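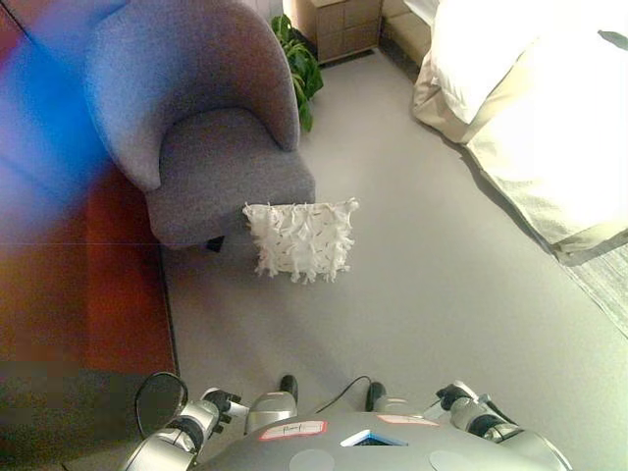 The bedroom at Wudside, before the first run of the morning.

Haruna Kawaguchi put on the headset and the floor came up closer than she expected. It always did. She moved her hands and the robot's hands moved, a little late.

"Cushion to chair," said Detlef Seidel from the desk. "Whenever you want."

She was paid by the good run. They needed 400 of this one, and she had 41. A run was good if the white cushion left the floor and ended up on the seat of the gray armchair without a drop, and without her stopping to think. Stopping was the worst. The robot learned the stopping too.

She leaned forward. The grippers closed on the ruffles, and she felt nothing, only saw the fabric bunch. She lifted. One corner slid out of the left hand and the cushion swung down and hit the floor.

"Drop," Detlef said, and typed it.

Khrystyna Lysenko came in, put the cushion back in front of the chair, turned it a little, and went out again.

"How did your mother pick up a cushion?" Detlef asked.

"What kind of question is that?"

"You go at it like it's a tray."

Haruna thought about it. Her mother had never used two hands at once. She pinched an edge first, tipped the thing up, and got the other hand underneath.

She tried that. The right gripper took the fringe and raised it. The left went under. She straightened her back, the robot straightened, and the cushion landed on the seat, slightly crooked.

"Good," said Detlef. "Leave it crooked."

She let go and drew her arms back in. Khrystyna was already at the door.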